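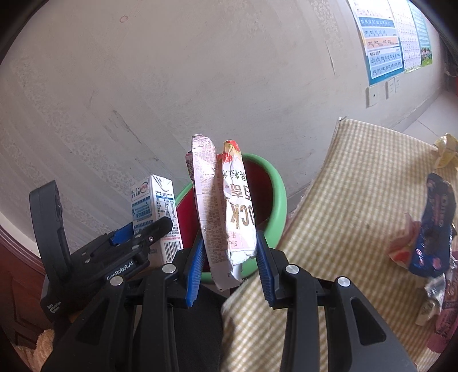
3.2 Wrapper text and what shoppers read

Most snack bars and small packs now carry more print than there's room for. Ingredients, allergens, storage line, maker's address, a code to scan. We wanted to know how much of it gets read at the shelf, and how much gets read later at home, if at all.

Sample was 23 shoppers, all recruited at the Buthelezi store on one weekday morning in April. Each got 9 packs, one at a time, no time limit. Zinhle Kekana ran the sessions, Mwangi Were coded the answers. Two coders would have been better, see limits (Section 5).

Allergen line was found fastest when it was bold and sat directly under the ingredients. When it was placed along the seal it was missed a lot, even by people who said they check for nuts every time. Type size mattered less then we expected. Crinkling mattered more. A narrow wrapper twists when it's picked up, and a line of small print that runs the long way is hard to follow past the first fold. Several shoppers flattened the pack on the counter before reading. One gave up and asked Zinhle.

Codes: hardly used. Shoppers knew what they were for, but most said they'd only scan at home, "if the kid had a reaction" or similiar. So moving allergen details off the pack and behind a code looks like a bad trade to us, at least for small formats. Shetty and Mtshali argue the other way for larger boxes, where there is space to do both.

Figure 2. Small snack packs. Dense print and a QR code near the upper end of the long, narrow wrapper.

Home reading was checked by phone a week later. Weak data, recall only. People remembered the brand color and the price, almost never the storage line. Retar packs did a bit better, probably the larger heading. We did not test this seperately.

Next section covers the change in layout and the second round with Liteo packs.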